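Notes for Session 6: Learning from Corrections

Welcome back, everyone! Last time we looked at plain imitation, where the policy copies whatever the demonstrator did and (as many of you found in the homework) drifts off course the moment it meets something new. Today we follow the Pinach method, which Krisztina Halász will walk us through, and which I think you'll enjoy.

1. The idea
We start with 20 demonstrations of a task and train a first policy. Then we let it run, and a person steps in only when it goes wrong. Those short corrections are added to the data and we train again. In Siebe Declercq's runs, 2 rounds of this took the toast task from 6 successes out of 20 to 13, and I still find that a lovely result for so little extra work!

2. The task
The arm has to take a slice of bread out of the toaster and lay it on the plate. The slots are narrow and the slice shows only its top edge, so a small error in approach matters a great deal.
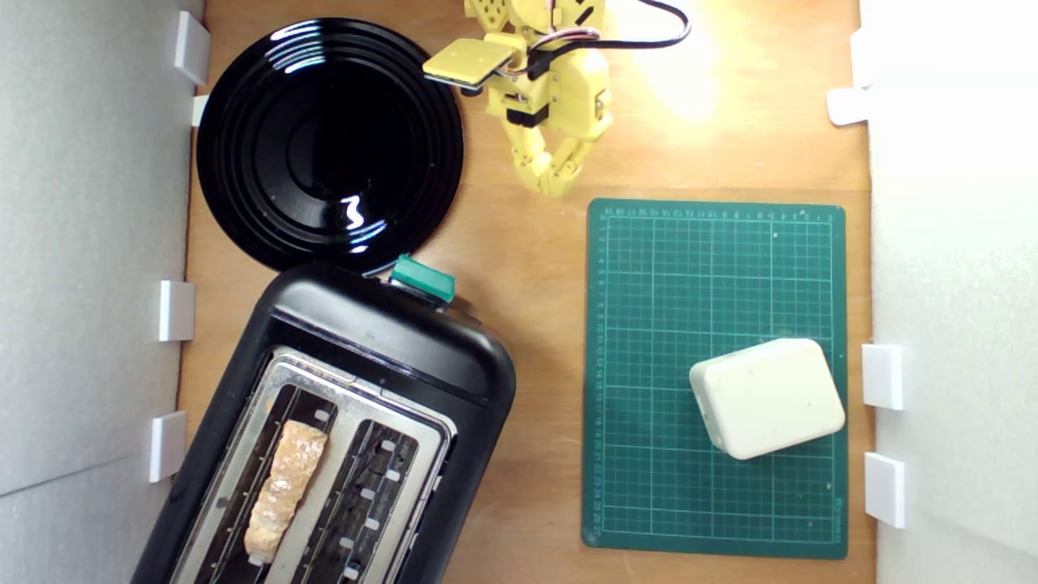 3. What to read before the lab
Please read the Pinach notes through the part on weighting, and bring one question about when a person ought to step in. Too early counts as a mistake too, and we'll talk about why.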